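Dust and your desktop computer

A desktop tower is a vacuum cleaner with no bag. Mine ran for 11 years under a desk in Hatwood, and by the end it had a sweater on.

Shut down, switch off at the wall, pull the cord, then hold the power button for a few seconds. Lay the case on its side, take the panel off and put the screws in an egg cup you don't plan to eat from.
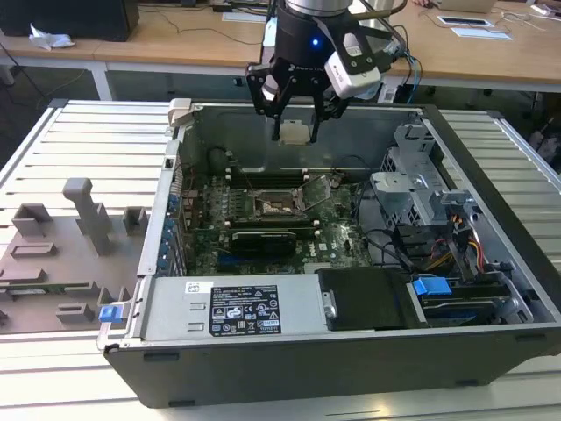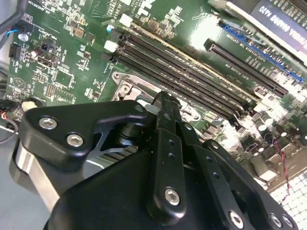 Can I use the household vacuum inside the case?

Better to keep it outside, for the vents and the floor. A vacuum nozzle can build up static, and it has a taste for small parts. Use short bursts of canned air with the can held upright, and keep the fan blades still with a finger.

A soft paintbrush gets the corners. Oona Kiiskinen swears by an old makeup brush - clean, she adds, after one bad afternoon in May.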